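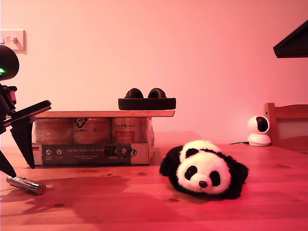 桌子现在的样子,三个罐子立在纸板托里,底下还躺着一根银色小圆筒

Gritotden 生活互助 > 收纳与整理

粉色灯光的房间,桌上的圆东西老是滚,颜色又全糊在一起,怎么收比较顺手?

提问人:糯米糍不加糖
发布于 2022年1月7日 浏览 945

先说一下情况,我房间去年换了 Cinier 的变色灯,调成粉的以后就再也没调回来过,墙是粉的桌子也是粉的,晚上坐进去心情特别好(真的,谁用谁知道!)。所以“把灯换成白的”这个答案先请大家收一收,我妈已经替你们说过很多遍了。

问题出在桌子上。我这张木头桌子平时什么都干,拆快递、写东西、缝缝补补、摆拍一下玩偶。大件都好说,罐子我连着那个矮矮的纸板托一起放,三个立成一排,从来没倒过,想挪位置就整个托端走,很省心。麻烦的全是细长的、圆的小东西,就像那根银色的小圆筒,放下去的时候好好的,我去倒个水,回来它已经换地方了。有一回滚到床底下,我趴在地上摸了半天,摸出来一个早就以为丢了的发夹,圆筒倒是第二天才找到的。

然后是颜色。白天开窗帘的时候,银的是银的,透明的是透明的,一开粉灯全部变成差不多的一个色!银色的还好,身上有一道亮亮的反光,眼睛能抓得住。透明的那种就很惨,我经常是手压上去了才知道那里有东西。

我试过的办法:

一开始是买了个大笔筒,全插进去。结果短的掉到底,每次要用得倒出来一桌子,然后它们又滚了。等于我自己花钱给自己找了个倒东西的理由。

后来垫了一块毛巾,滚是不滚了,可是写字的时候纸底下软软的,笔尖一戳一个洞,用了几天就撤了。

再后来我就开始拿熊猫挡。
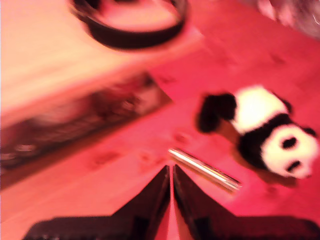

熊猫是毛绒的,侧着躺下来的时候身子正好是一长条,细的东西滚过去碰到它就停了,效果比我想的好很多。缺点也有,它占地方啊,而且我老觉得它躺在那儿看着有点可怜,写着写着就想把它扶起来,一扶起来又挡不住了。另外毛会沾灰,桌上剪过线头以后它身上全是,得拿粘毛的滚一遍。

所以想问问大家,有没有那种不用打孔、不贵、不难看的办法,能让这些圆的小东西老老实实待着,并且在粉色灯光下一眼就能看见?桌子不想换,灯不想换,熊猫最好也能留在桌上(可以换个岗位)。预算的话随便说,太夸张的我就当看个热闹。

补充一下,透明的那根是真的很难找:

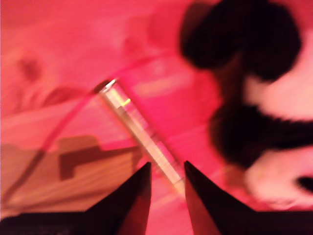 透明管子和旁边的黑白毛绒玩具,左边那条细线也是粉粉的

管子口那一圈还算亮,白白的,靠这个我才认得出来。线就更别提了,弯弯地从桌上过去,跟背景一个色系,我已经不止一次胳膊一扫把它带歪了。所以线的问题如果能顺便解决一下,我会非常感激!

半盒回形针
已帮助 257 人

我来我来,我家也是桌上全是圆的小东西,跟它们斗了好多年了。

你要的东西叫浅托盘,重点是浅,还要带边。别买深的盒子,深盒子就是你那个笔筒的亲戚,看不见底,早晚又要倒出来。边沿高过那根圆筒一点点就够了,手指伸进去能直接捏起来。我自己用的是放在抽屉里隔刀叉的那种分格盘,拿出来摆在桌面上用,长条形的格子天生就是给细长东西准备的,横着一放,它想滚也就滚一个格子宽。

颜色我要多说几句,因为我踩过坑。粉光底下,白色、浅灰、浅粉、浅木色看起来都是粉的,你买个白托盘等于没买。要买深色,黑的或者很深的绿。道理很简单,深色的底在粉灯下还是暗的,银色的东西往上一放,那道反光特别明显,你已经说了你是靠反光认东西的,那就给它一个暗的背景嘛。透明的东西也一样,放浅色上面就隐身,放黑的上面,边缘和管口会亮出来一圈。我拿家里的玻璃滴管试过,开着女儿那盏粉色小夜灯看的,区别大得很。

不想花钱的话,你那个装罐子的纸板托就是现成的模板!再找一个差不多的矮纸盒,把边裁低,里面铺一张黑卡纸,用双面胶贴平。底下再垫一小块防滑网,就是铺在橱柜里防盘子滑的那种,剪一块比盒底小一圈的,外面看不出来。这个防滑网你也可以直接剪一条放在格子里,细的东西压在上面基本就不动了,又不像毛巾那样软,反正你也不在那上面写字。

罐子那边我建议别动。三个靠在一起又有托,本来就是全桌最稳当的一组。我会把新托盘紧挨着纸板托放,这样罐子那一排就成了一堵墙,东西万一掉出来往那边滚也有得挡。

顺便检查一下桌子是不是歪的。你说去倒个水它就换地方了,我怀疑桌面有一点点坡。拿个圆的东西放中间,松手,看它往哪边走,换几个位置多试几次,要是老往同一边跑,那就是桌脚的事,矮的那只脚底下垫一片毛毡就行。我家的桌子当年垫了一张折了几折的超市小票,垫到现在。

糯米糍不加糖 回复:试了!!真的往同一边跑!往床那边!怪不得老是钻床底。我先垫毛毡,深色托盘也下单了,黑的。

半盒回形针 回复:毛毡买带背胶的,不然你挪桌子它就丢了。

住在七楼的薄荷

换个白灯就好了。

好吧我知道你说了不换,那加一盏总可以吧?夹一个小台灯在桌边,白光,找东西的时候开,找到了就关。你墙上不是有两个小拨动开关嘛,看看有没有哪个是管别的灯的,说不定你本来就有白灯只是从来不按。

还有,透明的东西贴一圈彩色胶带不就看见了。红的不行,你那个灯下面红的也糊,贴黑的。

糯米糍不加糖 回复:贴胶带这个好!夹灯我考虑一下,怕我一开就关不掉了,变成我妈喜欢的那种房间。

不爱叠被子的小山

前面两位说得差不多了,我来说说线和熊猫。

先说线。桌上的线被胳膊带走,多半是因为它从你干活的那块地方中间穿过去了。别急着买理线器,先想想它能不能绕着桌子后沿走。我会这么弄:线从后面上来,贴着靠墙那一边走,到要用的位置再往前拐,露在桌面上的那一段越短越好。固定就用那种带背胶的小线夹,Khoo 家杂货店收银台旁边一般就有,一小袋一小袋挂着,买深色的,理由跟托盘一样。木桌子贴之前拿干布擦擦,有灰的话过几天就掉。要是你心疼桌面,怕以后撕下来带漆,那就贴在桌子背面或者桌沿底下,反正你看不见。

线要是一定得从桌中间过,那就给它做点记号,隔一段缠一小圈黑色电工胶布,像斑马似的。丑是丑一点,但是余光能扫到,胳膊自己就会躲开了。我给我家缝纫机的踏板线就是这么缠的,缠完以后再也没绊过。

然后是熊猫!我非常支持熊猫留任。你那个挡东西的思路没毛病,就是让它干得太辛苦了。我给你出个主意,自己缝一条长条沙包,粗细跟胡萝卜差不多,长度看你桌子,里面灌米或者灌绿豆,外面用黑色绒布,跟熊猫还是一套的。滚东西的那一侧就放这条沙包,熊猫坐到后面去,背靠墙,当监工。沙包有分量,碰一下不会跑,又比熊猫窄得多,省出来的地方你可以放杯子。

灌米的话记得里面先缝一层密一点的布袋,外面再套绒布,不然米粒会从针脚里钻出来,我第一条就是这样,漏了一抽屉。南方潮,米放久了会生虫,我后来全换成了洗鱼缸用的那种小石子,洗干净彻底晾干再灌。去年7月黄梅天过后我拆开看过,一点事没有。

懒得缝也有办法,旧的长袜子,灌好了扎紧口,完事。Vernthorpe 那种卖门缝挡风条的网店也有现成的长条,不过我看的时候卖得挺贵,一条深色的配齐内芯要超过1,000块,我觉得纯属抢钱,看个热闹就好。

熊猫身上沾线头那个,你用粘毛滚筒会把绒越粘越塌。我是戴一只橡胶手套,微微沾湿,顺着毛撸,线头会自己卷成团,然后捡掉。白的那部分沾灰明显,干了以后再拿旧牙刷逆着刷几下,会蓬回来。眼圈黑的那两块别用力,有的玩偶这里的布比较薄。

最后一个小习惯,算我个人经验哈。细长的东西随手放下的时候,别顺着坡放,转个方向,让它的长边跟坡的方向一致,也就是头朝下坡那头躺着,它就不容易滚了。我平时放笔都是这么放,放习惯了手自己会转。

糯米糍不加糖 回复:监工这个岗位太适合它了哈哈哈哈!沙包我周末就缝,正好有一块剩的黑绒布。想问一下沙包两头要不要收圆?我只会缝直线。

不爱叠被子的小山 回复:不用收圆,缝成长方形的口袋,两头像糖果那样一扎就行。灌八成满,太满会硬邦邦地自己滚起来,那就热闹了。

半盒回形针 回复:糖果沙包我也要缝一条!请问绒布要反着缝再翻过来吗?

不爱叠被子的小山 回复:对,正面对正面缝,留一头不缝,翻出来再灌。翻的时候用筷子顶一下角。

糯米糍不加糖 回复:汇报一下进度,毛毡垫好了,两片叠在一起高度刚好,那根银的放在桌上一晚上没挪窝。透明管子贴了一小圈黑胶带,一眼就能看见。线还没弄,等线夹到货。

本问题已有 2 人收藏

相关问题
木桌子上的双面胶印怎么去掉
变色灯调成什么颜色看书不累
毛绒玩具压扁了还能救回来吗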